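Swati gear handling project
Progress report to Nalteck, second reporting period
Prepared by Parveen Dogar, Skolport workshop, Tolusham
Date: 12/08/2018

1. Open day

The main event of the period was the open day at the Tolusham workshop, listed in the work plan as deliverable four. The program had two parts: a short talk by Hammad Malik on the layout of the cell, then a live demonstration of gear handling at the bench. Visitors came mainly from local machine shops and the technical college. Attendance at the door was 125 against a target in the grant agreement of 100 or more.

The demonstration used the arm with the two-finger gripper, the large blue plastic spur gear and the rail with its steel pegs. The task is to take the gear from one peg and place it on the other. Faisal Zaidi ran the arm and Zubaida Mughal answered questions.

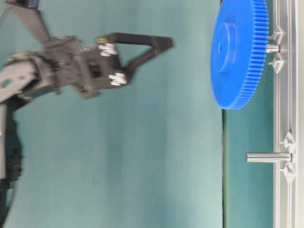

Figure 1. Gear on the short peg, gripper open. The longer peg, lower on the rail, is free.

Most questions concerned tolerance between bore and peg, and whether the same program would accept a gear with a different tooth count. It will not at present. The grasp width is a fixed value, and a change of part means a manual edit and a new check at low speed. Two of the machine shops asked for a follow-up visit with their own parts – dates are still to be agreed.

2. Technical status

The gear is gripped upright between the two fingers, leaving the hub and axle hole clear. An earlier grasp, nearer the hub, was dropped in August after Aqeel Mohmand reported that it hid the bore from the wrist camera.
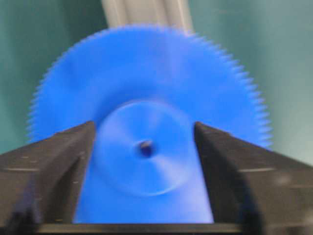 The remaining difficulty is alignment at the moment of insertion. If the gear tilts in the fingers, the bore meets the end of the peg at an angle and the arm stops on its force limit. The current routine backs off, corrects and tries again, up to three times. Logged runs to date stand at 2367, and the tilt fault accounts for 400 of them. Finger pads with more grip are on order.

3. Budget

Spending on the open day was within the 1000 set aside for it. The largest items were printing and transport of the display boards. No transfer between budget lines is requested.

4. Next period

– Fit and test the new finger pads (Zaidi)
– Replace the fixed grasp width with a value read from a part file (Mohmand)
– Agree dates for the two follow-up visits (Mughal)

The peg spacing on the rail will stay as it is until the pad tests are finished. Full run logs are available to Nalteck on request.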